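Posden Opens Teaching Sessions for Letter-Building Robot

The Posden training center has begun a new series of sessions in which staff guide a robot through tabletop spelling tasks by remote control. The work is led by Na-rae Yook and will continue through June.

Operators move the gripper from a separate control desk, and each attempt is saved as one demonstration. Straight bars and curved pieces are set out on a white table, where they can be put together as letters.
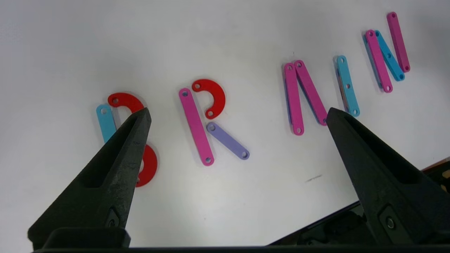

The center plans to record 300 demonstrations for the first stage. Of these, 200 will be given by experienced operators and the remainder by 13 trainees who joined the program this spring.

"A person decides very quickly which end of a bar to approach," said Ms. Yook. "We ask our operators to make that decision at a steady pace — the robot learns from their pauses as well."
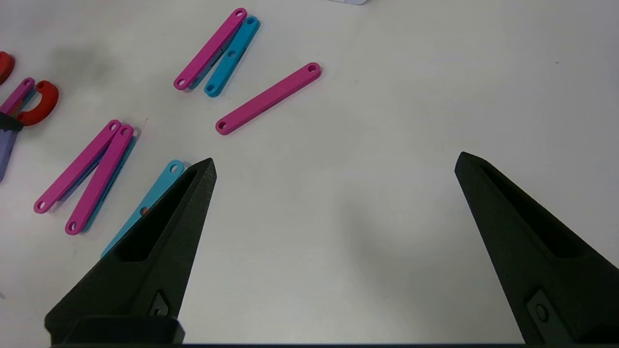 Trainees practice opening and closing the gripper over a bare part of the table before they approach any of the bars. Bheki Mabuza, who supervises the control desk, reviews their recordings each afternoon at 4:00 and marks those that should be repeated.
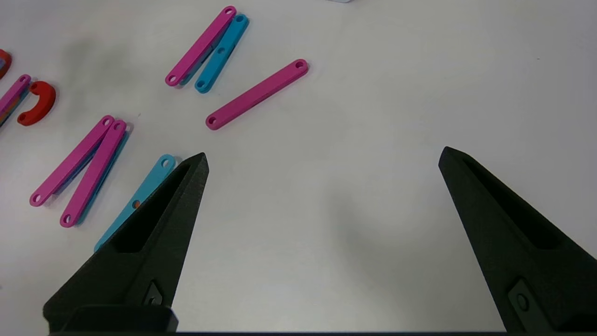
Reading time: 1 min

Bars that lie close together or on top of one another receive a separate set of demonstrations. According to Mr. Mabuza, trainees often choose the wrong angle in such cases and must back away and begin again. These corrections are kept in the record.

A second stage, prepared with Busach, will introduce guidance by hand, with the operator holding the arm directly. Inquiries may be addressed to Ye-seo Sun at the Posden program office.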